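Planning a budget for a table-wiping robot arm in a small furniture shop
Posted in Equipment and Buying

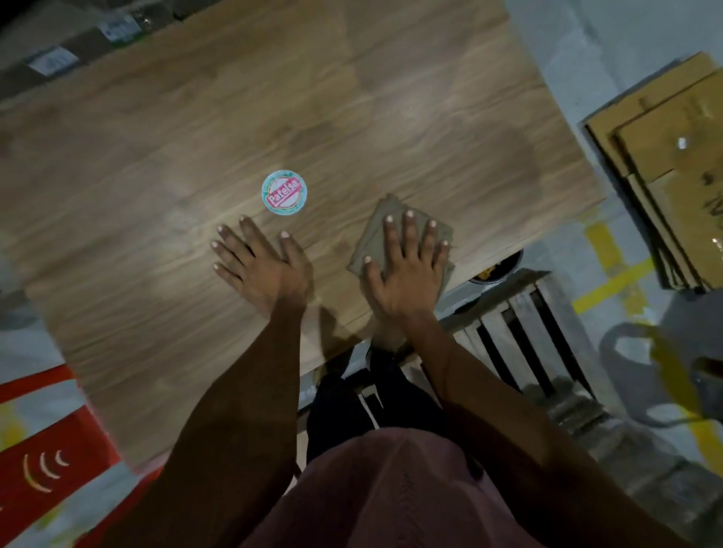 How much should we set aside beyond the price of the arm itself?

Plan on spending the same amount again. The gripper, the stand, guarding, wiring and the first month of someone's time all come out of your pocket, and few quotes show them together.

Mbali Nkosi
More background on what I'm asking. We finish and pack tabletops, and every top gets wiped down by hand before it goes in a carton. We do 266 tops in a normal week, more in May. My boss at Mnguni wants a number for next year's plan and I have one quote so far, from Tronden, for the arm only. Is it better to buy outright or lease? And do we need a vision system if the tops come in different sizes?

Kastriot Gashi
The answer at the top is mine and I'd stick with it. On leasing, ask what it costs to get out early. We leased our first unit and paid to send it back when the product line changed.

For sizes, you may get by without vision if you can push each top against a fixed corner stop and have the operator pick the size from a menu. Try that first. Budget for cloths too. We go through 200 a month, and someone has to change them. Ask Tronden whether the arm can control how hard it presses. Ours couldn't, and the force sensor was an extra line on the bill.

Anel Hlongwane
just get a used one, they are cheap

Chantelle Kekana
Used is fine if the controller is still supported. Check that before you pay anything.

I'd time the wiping before asking for more quotes. Take 100 tops, write down the minutes for wiping only, and leave out lifting and packing. At Deltanora we found most of the labor was in the lifting, and the arm we had priced wouldn't have touched that. We bought a lift table and put the robot off a year. If your numbers still favor the arm, send the vendor a few real tops and the cloth you use now, and ask for a trial before you sign.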